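How to take the night train from Vallbridge to Brullstead

The sleeper leaves Vallbridge once a night and gets to Brullstead in time for breakfast. I have done it twice, the second time in September, and booking it is the only fiddly part.

1. Buy the seat first. Go to the main hall in Vallbridge and ask at the Naidu counter. A seat was 600 when I last paid. Keep the paper ticket, you need it for step 2.

2. Add the berth. Take the ticket to the sleeper desk and pay the supplement, which brings the total to 1,128 for a lower bunk. Upper bunks are 200 cheaper but you can't sit up in them.

3. Check the coach number. It is printed on the back of the berth slip, and the coaches are not in order on the platform. Annapurna Varghese, who I shared with the first time, walked the whole train twice before she found ours.
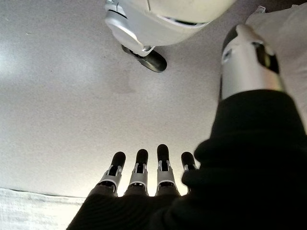

4. Bring your own food. The buffet closes soon after departure and only had crisps and tea. There is a bakery on the corner outside the station - get there before it shuts at eight.

5. Hand your ticket to the attendant. You get it back in the morning, shortly before Joton, where the train stops for a long time. Stay on board, it is easy to mistake it for Brullstead in the dark.

At Brullstead, use the side exit for the old town. The main one brings you out by the bus garage, and it is a long walk round.

Updated 3/19/21 with the new fares.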